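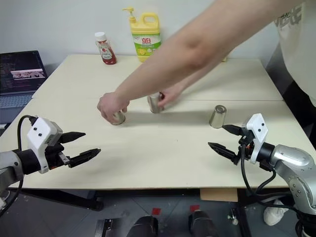 How do you get water spots off stainless steel cups?

Wipe them inside and out with a cloth dampened in equal parts white vinegar and warm water, rinse, and dry them right away with a towel that doesn't shed.

That really is most of it, but I've been fussing over steel cups for years now (we gave up on glasses when the kids were small and never went back) and I have opinions about the rest!

What the spots are
Mostly minerals left behind when tap water dries. Our water is hard enough to leave a ring in the kettle after 3 days, so anything that air dries in my kitchen comes out freckled. If yours come out clear after air drying, lucky you, skip to the part about smells.

My everyday wash
A small squirt of dish soap on a soft sponge, hot water, once around the inside, once around the lip, done. I keep the big jug with the pump on top where I can hit it with the back of my hand, and one pump will do a whole row of cups. Please go easy on it. Too much soap leaves a film that looks exactly like water spots, and then you're scrubbing at the wrong problem. I did this for most of one March before my neighbor Inese Kuusk rinsed one of my cups under plain hot water and handed it back to me shiny.

No steel wool. No scouring powder either. If you can see the brushed lines in the metal, rub along them.

Upside down or right side up?
Upside down, for me. Dust stays out, and it's easy to grab a cup around the base without putting fingers where somebody's mouth goes. BUT dry them first. A wet cup turned over on a flat table traps the damp inside, and you get a ring on the rim and another one on the table. If you don't feel like drying, set them on a folded towel or a rack so some air gets under, and move them to the table or shelf later on.

Leave a little gap between them, too. I used to nest mine to save room, and then two of them got stuck together so tight that I had to fill the top one with ice water and stand the bottom one in warm. It took a few tries and a lot of wiggling.

The ketchup trick
Yes, ketchup! It's mildly acidic and thick enough to stay where you put it, so it's handy on a dull patch near the bottom of a cup. Smear on a thin layer, leave it 10 minutes or so, rub with a soft cloth, then wash as usual. I wouldn't leave it on overnight. Kristaps Rimkutė wrote in to say he uses it on his camping mugs and that plain tomato paste works just as well, and I tried that, and I'd say the paste is messier.

Coffee smell
A spoonful of baking soda, hot water up to the brim, leave it 30 minutes. Rinse twice. If there's still a whiff of coffee I do it again the next morning before I even think about vinegar. Don't mix the two in one go expecting a miracle, they mostly cancel each other out and you've just made fizz.

Things I keep near the sink
- two flat-weave towels, one for cups only
- vinegar in a spray bottle, labeled (ask me why)
- baking soda in a jar with a lid that shuts
- an old soft toothbrush for rolled rims

The rolled rim is where gunk hides, by the way. Run the toothbrush around it once a week, hold the cup up to the window and have a look.

Got a stain none of this touches? Leave it in the comments with what was in the cup and how long it sat there. Next up I'm doing thermos lids, and the rubber rings inside them, which are a whole other kind of awful.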